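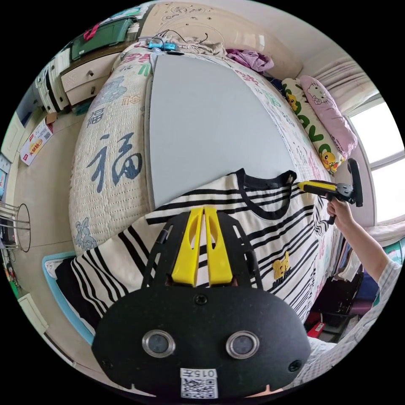 Keeping a T-shirt going: speaker notes
Kolldale Public Library, evening talk, October 26, 2021

Slide 1. Title
Leave this up while people sit down. Say the talk runs 19 minutes, with questions after. Handouts are by the door. Ask if the back row can hear.

Start with the subject. Most of us own more T-shirts than any other piece of clothing, and most of us think about them least. Tonight covers how a knit shirt is made, where it fails, and what to do at home to slow that down. No special products needed.

Slide 2. What a knit is
A woven cloth has threads crossing at right angles. A knit is made of loops pulled through other loops. The loops let the cloth stretch and let it spring back. They also mean one broken loop can open up the ones next to it.

Most T-shirts are single jersey. The outside face shows small V shapes and the inside shows small arcs. Pass the two swatches around now, the Lukik one and the plain one. Ask people to stretch each one side to side and then top to bottom. It gives more side to side.

Point out the neckband. It is usually rib, a stretchier knit, sewn on shorter than the hole it goes into. That tension holds the neck flat. When the rib wears out, the neck goes wavy.

Slide 3. Cotton, and cotton with other things
Cotton takes up water and gets a little stronger when wet. Polyester takes up very little water and dries fast, but it holds on to body oils. Blends sit between the two.

Staple length: longer cotton fibers make a smoother yarn with fewer loose ends. Fewer ends, less pilling. The label rarely tells you. Feel the cloth, then hold it up to a window and look for thick and thin patches.

Do not get pulled into organic versus conventional here. It always takes up the time. Offer to talk after.

Slide 4. Where shirts fail
Go through these slowly.
Neckband: stretching from hangers and from pulling the shirt off by the collar.
Underarm: sweat and deodorant, which stiffen the cloth and stain it.
Lower front: small holes near the belt buckle and the edge of the kitchen counter.
Side seams: twisting, if the cloth was cut off grain. This one comes from the factory and you can't wash it out.
Print: cracking, mostly from the dryer.

Ask for a show of hands on the lower front holes. Somebody usually says moths. Moth larvae prefer wool and other animal fibers. On a cotton shirt, rubbing is a much more likely cause.

Slide 5. Washing
Cold or warm water for ordinary wear. Inside out, especially with a print. Zip the zippers and close the hooks on anything else in the load. Measure the detergent. Too much leaves a film, and the film holds dirt.

White shirts with dark stripes or a dark neckband: wash cold for the first few washes, on their own or with other mixed colors, and take them out as soon as the cycle ends. Sitting wet in the machine is when dye tends to move onto the white.

Mention the town water. Kolldale water is hard, so people on the east side may want a little more detergent than people using rainwater tanks. Keep this short.

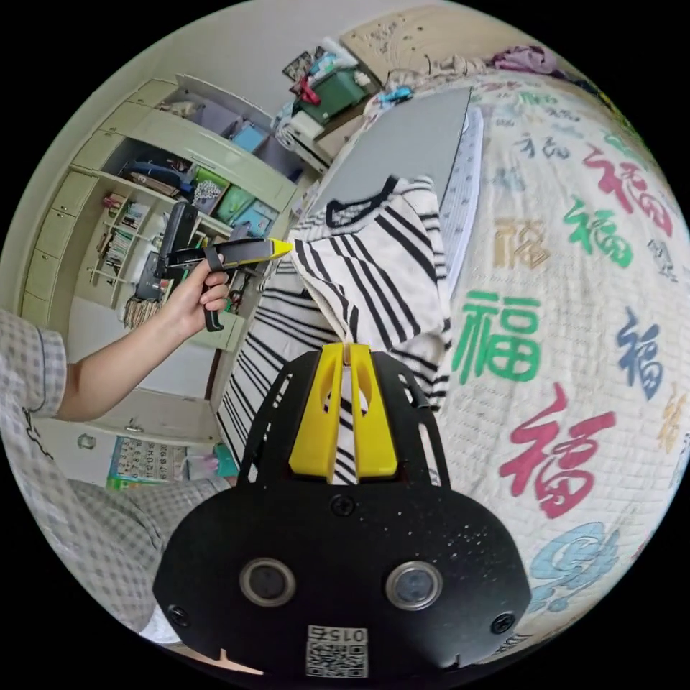
Slide 9, opening of part two.

Slides 6 to 8 are the care symbol charts. Skip them if we started late. They are all on the handout.

Slide 9. Drying and putting away
The lint in the dryer screen is your shirt. Low heat, and stop the machine while the seams are still slightly damp. Finish on a rack or over a chair back.

On a line, hang the shirt upside down by the hem. Wet cotton is heavy, and pegs at the shoulders leave points that don't come out.

Folding is better than hangers for knits. Show the fold on the table with the spare shirt:
Lay it face down and smooth it from the middle out.
Bring one side in to the center of the back, sleeve folded back on itself.
Same on the other side.
Hem up to the collar, then in half again.
Do it twice, the second time without talking.

Slide 10. Small repairs
Fix a hole when it is the size of a pinhead. Use a ballpoint needle, which pushes between the yarns. A sharp one can cut them. Catch each loose loop, draw the thread closed gently, and knot on the inside. Do not pull tight or the cloth will pucker.

For a bigger hole, put a patch of old jersey behind it. Woven cotton doesn't stretch with the shirt and will tear away at the edges.

The Distix mending thread in the kit is polyester. It works fine on cotton. Jabłońska Fabrics on the main street has single spools if anyone wants to match a color.

Slide 11. When it's finished
Cleaning rags first. Cut along the seams and throw out the stiff parts. Jersey cut into strips across the body curls into a soft cord, good for tying up tomatoes. Save a few pieces for patches.

Donation bins: only shirts somebody could wear tomorrow.

Slides 12 to 16. Spare
Shrinkage, ironing, stain table, two on sewing machine settings. Use only if asked. The stain table gets asked for most. Slide 14 still has the old spelling of "enzyme."

Questions
Repeat each question into the microphone. Collect both swatches before people leave. The sewing group needs the room next, so chairs go back against the wall and the projector goes to the front desk.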